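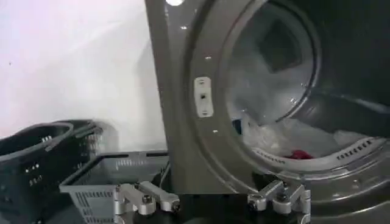
Wrist camera view of the open drum and the two baskets, gripper fingers at the bottom.

Stop Buying Grippers by the Pound

Povilas Kalniņš
Jul 17, 2022

Most gripper comparisons I read start with payload. The next column is stroke, then closing force, then price. I have written tables like that myself and handed them to people who were about to spend money. I now think the first column should be something else: how well the camera can see past the fingers.

My case for this comes from laundry. We have been trying two grippers on the same arm, taking clothes out of a front-loading machine and putting them in a basket. One is the Pristar, a two-finger hand with linked aluminum fingers. The other is the Zariņš, a parallel gripper with short flat jaws. Both close well. Both are strong enough to lift anything a household would put in a washer, and strong enough to pull a sleeve out of shape if you let them. On paper the Zariņš wins. It has more force, it weighs less, and it costs 596 euros against 783.

We ran 80 picks with each. The Zariņš came up empty 18 times more than the Pristar did, and I spent two evenings going through the recordings to find out why. I expected slipping. There was some of that. But in most of the empty picks the jaws had closed on air, a little in front of the cloth or a little to one side of it. The grip was fine and the aim was bad.

A drum is a poor place for a camera. The metal inside throws light back at you, and white cotton on top of white cotton gives very little to hold on to in the way of edges. A small red cloth in the middle of a pale heap is easy. The sheet it is lying on is hard. The arm has to come in at an angle through a round opening, so the rim hides part of the load, and anything near the edge comes and goes as the wrist turns. If the gripper body then takes up the lower half of the view, the controller is working from whatever is left.

The Zariņš body is wide. With the camera mounted where its bracket puts it, the jaws and the housing cover the exact spot where the cloth is going to be in the last stretch of the approach. The Pristar fingers sit low in the view, with a gap between them, and the camera keeps the heap in sight for longer. I would not call it a better gripper in general. Its linkages have more places to catch a thread, and the pivot bolts need checking more often than I would like. For this job it was the better one, and the spec sheet gave me no way to know that ahead of time.

People have told me the answer is to move the camera. We tried that. A taller bracket hit the rim of the opening. A bracket out to the side cleared the rim but lost the far wall of the drum. You can also put a second camera on a stand, and for a bench test I would do it. Inside a washer a stand camera sees the outside of the arm and not much else.

Others say the controller should cope. Prastwood, the controller software we use, will hold the last good view and finish the move from memory. On rigid parts this works nicely. A gear stays put while you reach for it. A pile of wet shirts slumps when you touch the top one, and the memory is wrong by the time the fingers get there. Slower moves helped a bit. They also made each load take so long that I would sooner have done it by hand.

I would like makers to publish one more picture with every gripper: the view from the standard camera mount, fingers open, then closed, at working distance. It costs them an afternoon. Aswood already does something close to this for its smaller hands, with a shaded outline showing what the fingers block, and I have picked a part from that drawing alone and not been sorry.

Until that is common, buyers can do their own check before they order. Print the gripper drawing at full size, cut it out of cardboard, and tape it in front of the camera you plan to use. Then point it at the real thing. Use your own machine and your own light, with the baskets where you normally keep them, because a basket pushed up against the front of the washer changes which way the arm can come in. My cardboard Zariņš took me less than an hour to make, and I made it after we had paid for the metal one.

Force still matters. I would not take a weak hand with a lovely view. But nearly everything on sale today is strong enough for a towel, and the numbers we argue over are mostly far above what the work needs. We are keeping the Pristar on the arm for July and moving the Zariņš to the bench, where it will be picking up blocks.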